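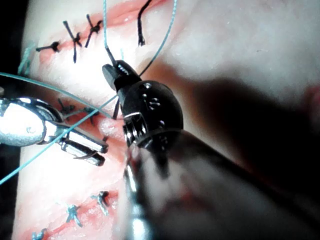 그리퍼를 고르는 일은 이상하게도 늘 카탈로그에서 시작해서 책상 밑에서 끝난다. 지난 8월부터 우리 작업실에서는 봉합 연습에 쓸 집게 두 종류, Gondon과 Ullia를 번갈아 달아 보고 있다. 처음에는 나도 파지력 표를 나란히 펼쳐 놓고 밤늦게까지 들여다보았다. 숫자는 분명 Gondon이 좋았고, 값도 그만큼 비쌌다. 그런데 막상 실을 잡혀 보니 표에서 읽은 것과 손끝에서 느끼는 것이 꽤 달랐다.

봉합사는 세게 잡는다고 잘 잡히는 물건이 아니다. 너무 꽉 물면 실이 상하고, 살살 물면 매듭을 당기는 순간 쏙 빠져 버린다. 나는 같은 매듭을 집게마다 100번씩 지어 보았는데, 내 마음이 기운 쪽은 힘이 약한 Ullia였다. 놓는 동작이 부드러워서 실 끝이 집게에 딸려 오는 일이 적었기 때문이다. 물론 바늘을 돌려 넣을 때만큼은 Gondon이 든든하다. 이 점은 나도 깨끗이 인정한다(그래서 아직도 반품을 못 하고 있다!).

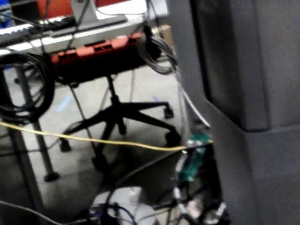

사실 내가 정말 하고 싶은 이야기는 제어기와 배선 쪽이다. 비교 글을 읽다 보면 다들 집게 끝만 이야기하고, 그 집게를 움직이는 보드와 케이블은 한 줄로 넘어간다. 우리도 Sivakumar 제어기로 바꾸고 나서야 Ullia의 떨림이 줄었다. 그 전까지 나는 그 떨림을 집게의 성격이려니 하고 몇 주를 그냥 참았으니, 지금 생각하면 집게에게 조금 미안하다. 케이블도 마찬가지다. 커넥터 하나가 헐거우면 아무리 좋은 손도 굼뜬 손이 되고, 그 하나를 찾느라 바닥에 쪼그려 앉아 오후를 다 보내게 된다.

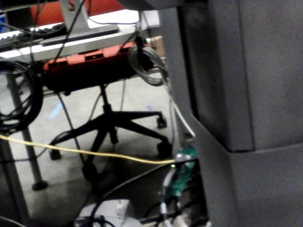

그러니 새로 장비를 들이려는 분들께는 집게를 바꾸기 전에 선부터 한번 따라가 보시라고 권하고 싶다. 20분이면 된다. 선마다 이름표를 붙이고, 제어기 설정을 적어 두고, 그다음에 같은 조건에서 두 집게를 견주어 보시면 좋겠다. Clivinham에서 나온 손목 카메라를 시험할 때도 우리는 이 순서를 지켰고, 덕분에 화면이 늦게 뜨는 원인을 카메라 탓으로 돌리지 않을 수 있었다. 비싼 부품이 나쁘다는 말은 아니다. 다만 그 값을 제대로 누리려면 뒤쪽 살림도 비슷한 정성으로 돌봐야 한다고, 나는 요즘 작업실 문을 잠글 때마다 생각한다. 다음 달에는 두 집게를 양쪽에 하나씩 달아 볼 참이다.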